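Home Stories Garage Talk Letters Back Issues Search

Lot 223

My aunt bought the Skekidetti the same summer she stopped speaking to my uncle, and for a long time I thought the one had caused the other, which is the sort of thing a child will think if you leave her alone in the back seat long enough. It was a Buenaventura, the two-door, in a green that the brochure called Lagoon and that my aunt called pea soup, and it had a back seat only in the sense that there was some leather back there and a place to bang your knees. I loved it more than any house I have ever lived in.

By the time I got it to the Trusell sale in Vudthorpe it hadn't run under its own power for nearly 12 years. I'd had it trailered over the mountain by a man who talked the whole way about his sinuses. He was very kind about the car, though, and when we rolled it down off the ramp he walked all the way around it with his hat pushed back and said, well, she's got good doors. She did have good doors. You could close them with one finger and they made a sound like somebody setting down a heavy book.

They put us in the second tent, between a white convertible with a red plush carpet all to itself and a fire truck. A girl with a roll of stickers came by and smoothed the number onto the windshield, 223, and asked me if there was anything the announcer ought to know. I'd been working on that for weeks. I had two pages, typed. I had the story of the time my aunt drove it onto the ferry and refused to get out, and the time she lent it to a bride, and the whole matter of the second glove box, which opens only if you turn the wheel hard left and lean on the radio. The girl took the pages and looked at them politely and said she thought he mostly liked to know the engine size.

So I sat down in my folding chair and ate my sandwich and waited for my aunt's car to be sold, and while I waited people came by, as they do. I hadn't expected to enjoy that part. There was a couple in matching windbreakers who wanted to know if it was Italian (it was, more or less, although the gearbox was from somewhere else and the clock was from somewhere else again). There was a boy of nine or ten who asked if he could sit in it, and then sat in the back, of all places, with his knees up around his ears, and looked perfectly happy. I told him about the glove box. He climbed over and turned the wheel and leaned on the radio, and the little door dropped open just the way it always had, and inside were a pair of my aunt's driving gloves and a roll of peppermints gone to dust.

I had cleaned that car for three days. I'd had a toothbrush in the air vents. And I had never once thought to look in there, when I'd been bragging about it to everyone who'd stand still.

I put the gloves on. They were too small for me. She had tiny hands, my aunt, and she drove with them right up at the top of the wheel, close together, as if she were reading a menu.

They were slow getting through the early lots. Somebody's pickup in 209 had set off a real tussle, and you could hear the crowd all the way out in our tent, that big warm roar they make when a thing goes for more than it ought to. The convertible's owner came back from the coffee stand and said the money was here today, you could feel it, and he rubbed his palms together and asked me what I was hoping for. I told him a number. He said that was sensible. Then he asked what I was really hoping for, and I looked at the car, and at the boy, who had gotten out by then and was showing his father how well the door closed, and I found I didn't have a number for that.

You can withdraw a lot right up until they push it into the lane. There's a fee, and a form, and a gentleman at a card table who sighs at you. I paid the fee. I filled out the form with my aunt's gloves still on, so my handwriting looked like hers, all cramped up and leaning. Under Reason for Withdrawal they'd left only a very small box and I put "peppermints" in it, and he read it and stamped it without a word, and I've thought well of him ever since.

That left me with a car that didn't run and a man with bad sinuses who had gone home at noon. I called him from the pay phone by the gate. I could hear his supper going on behind him, forks and a radio. I explained about the gloves, at some length I'm afraid, and I was halfway into the ferry story before he could get a word in to tell me he'd come in the morning.

So I slept in it. The fire truck had been sold and driven off and the convertible was gone too, carpet and all, and the tent was dark and smelled of cut grass and wax. I'm a grown woman and not a short one, and I'll tell you I tried the front first, like a sensible person, with my coat over me. Around two in the morning I gave up and climbed through into the back, and banged both knees, and pulled the door shut after me with one finger.

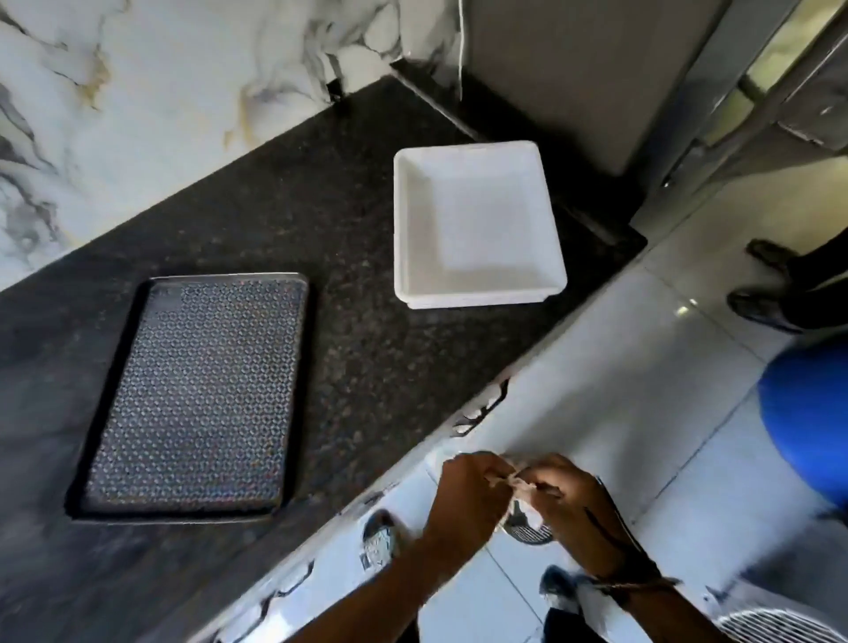 by Maureen Halvick
Fiction

Recent stories
The Ferry Takes Cash Only
A Spare Key for the Hearse
What the Tow Driver Had for Lunch
December, with Snow Chains
My Brother's Half of the Roadster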